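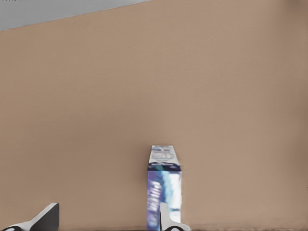

November 29, 2023

I have made rice pudding most weeks since March and I think I have finally settled on a way of doing it. My mother baked hers for so long that it could be cut into squares. I like it looser than that, with a skin on top but plenty of sauce underneath.

The rice is ordinary pudding rice. I buy the Duno one, 79p a bag at the shop on the corner. I did try risotto rice when they were out of the other, and it was fine, a bit chewier. Long grain was a waste of milk.

For four people I use 100g of rice, 50g of caster sugar, a pint and a half of whole milk and a knob of butter. Semi-skimmed works but it comes out thin and I end up adding cream, so there is no saving. Nutmeg on top. I grate it fresh if I can find the grater and use the stuff in the jar if I can't. 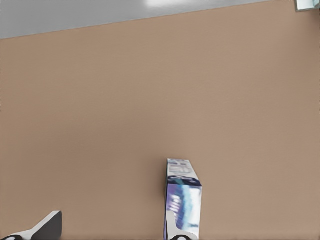
Oven or hob

I went back and forth on this. On the hob it takes 35 minutes and you have to stand there stirring, and if you go off to answer the door it catches. Once it has caught the whole pan tastes of it.

In the oven it takes two hours at 150C (mine is a fan oven, and not a very accurate one). Butter the dish, put everything in, stir it after half an hour and again after an hour, then leave it be so the skin can form. My dish is an old Clarkico one with a chip in the rim. It holds just enough, and I stand it on a baking tray in case it boils over.

The pudding will look too runny when the time is up. Take it out anyway. It thickens a lot as it stands, and after twenty minutes on the side it is about right.

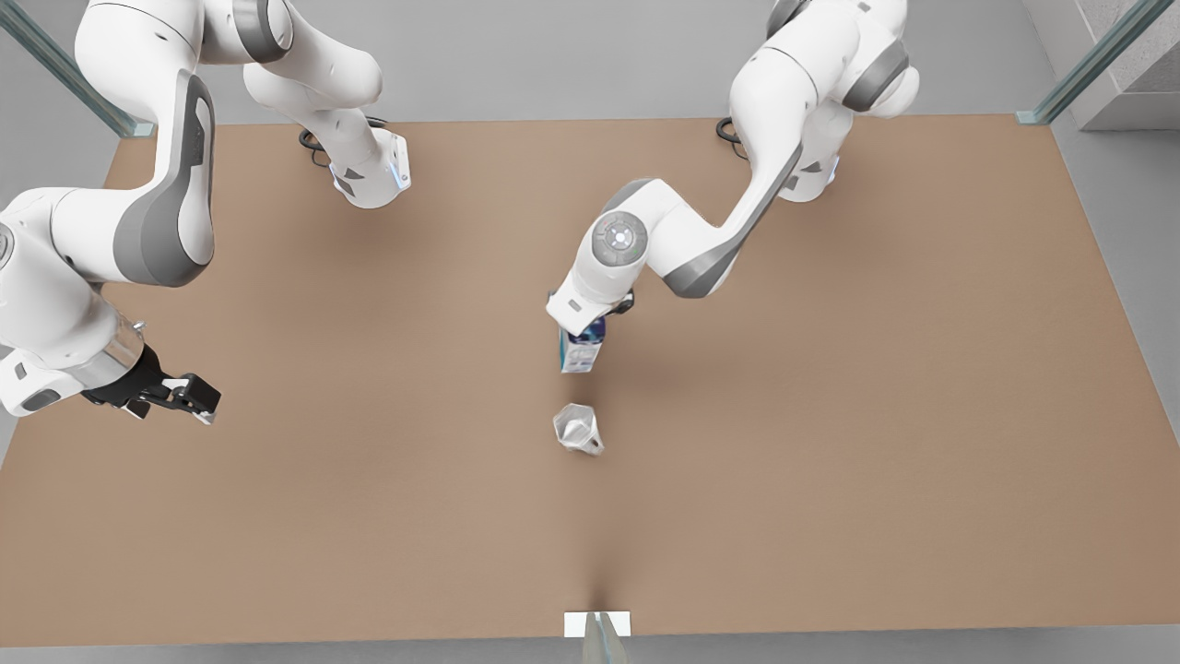
If you leave it overnight in the fridge it sets almost solid. I loosen it with a splash of milk in a small pan over a low heat, or have it cold for breakfast with stewed plums. I used to put jam on it, and the Llewellyn damson was the best of the ones I tried, but the shop has stopped stocking it.

A few people asked in the comments last time about oat milk. I have only done it once. It went a greyish colour and was sweeter than I wanted, so I would cut the sugar down to 30g and add the butter at the end. I'll have another go when I next have a carton open and put the result up here.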